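From: Naveen Shukla
To: skarkell-members
Date: February 25, 2020
Subject: Re: [skarkell-members] markers, again

Ravindra Dubey wrote:
> Can we please settle the marker question before the next order goes
> in? We spent $188 on markers in November and I still had to label
> the shelf bins with a pencil. Troltel has the 300-pack on sale. If
> we get that, everyone can take what they like and we can stop having
> this thread twice a year.
>
> Also, whoever keeps putting dried-out ones back in the mug: I know
> you mean well.

Ravindra,

I am against the 300-pack, and I say this as the person who went through the drawer under the big table last night with a sheet of scrap paper and a cup of tea. I tested every marker in it. The total was 559. Of those, 46 wrote well enough that I would hand one to a guest. The rest ranged from "faint" to "a stick."

So we are not short of markers. We are short of anybody willing to throw one out, and I include myself, having once revived a brown one with rubbing alcohol and talked about it for a week.

My proposal, for what it's worth:

1. The dead ones go. All of them. Pal Stationers has a take-back box by the door and I will carry the bag over myself.
2. The good ones live in the mug on the table. When the mug is full, it is full. A second mug is how we got here.
3. If a marker squeaks or skips, it does not go back in the mug. It goes in the bag.
4. Caps on until they click. I know we are all adults.

As for colors, we need fewer than we think. The bin labels have been yellow for hardware, green for fabric and purple for "other" for as long as I've been a member, and the Vistotow kit that came with all the grays has been opened once, by me, out of guilt. 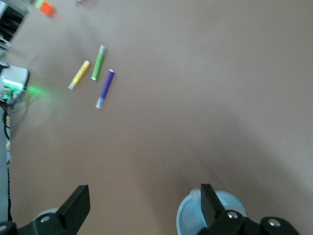
What we do run out of is black, every time, and it should be bought in a small box when the last two are in the mug. I would put that on the regular supply list and leave the colors alone until somebody complains in writing.

Ravindra, if you still want the sale price, buy the 300 and keep them at your house. I'll come visit them.

One more thing, the drawer sticks now that it's half empty. It used to be too heavy to go crooked. Does anyone have candle wax?

Naveen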